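Craft corner > Rooms and tables > Foam letters on black cloth, will they stay?

nipon_s
Posts: 69
2019-11-21
Hello all. I have put a black fabric behind my work table, because the wall there is ugly, and now I want to decorate it with foam letters. My daughter's letters fall down after one night. I used double tape from the Sriwong shop. The cloth is cotton, quite thin. Should I change the tape or the cloth?

Grastport_Jessie
Posts: 751
Change the cloth. Thin cotton moves each time a door opens and the letters peel from the corners. Felt is heavier and it holds much better.

manee.w
Posts: 17
I do not agree with Jessie, sorry. I think the glue matters more than the cloth. I put a small dot of fabric glue on each corner of the letter, press it flat on the floor under a book, and wait for four hours before hanging. I also brush the cloth first. Dust is the biggest enemy on black, and tape sticks to the dust and then comes off together with it.
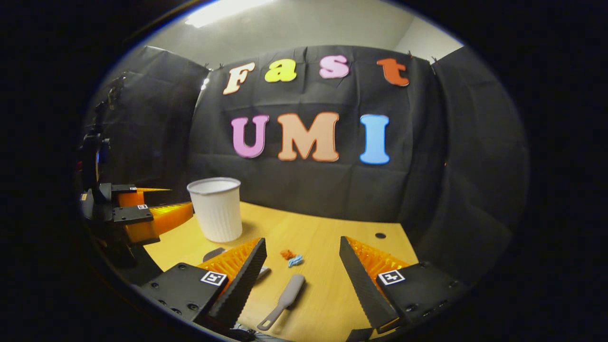
Wooden table with the black cloth and foam letters behind. The gray brush and the white cup are on the table.

 For the cloth, please brush only in one direction, from top to bottom. If you go in circles the lint comes back.

Grastport_Jessie
Glue on fabric is for life, Manee. What if Nipon wants to change the words in January? With felt and a few pins behind you can move everything.

manee.w
It is true, the glue is permanent. But pins make the foam bend, I tried it with the letter M and it was looking tired after one week.

sunee_h
Can I ask about the table? I like the light honey color. Mine is dark and with black cloth behind it the whole corner looks like a cave.

nipon_s
Thank you both. I will brush the cloth first and try the glue on only one letter, a small one. If it leaves a mark I will buy felt. Manee, does the glue show on the front side of the foam?

manee.w
No, if the dot is smaller than a grain of rice. Keep it away from the edge.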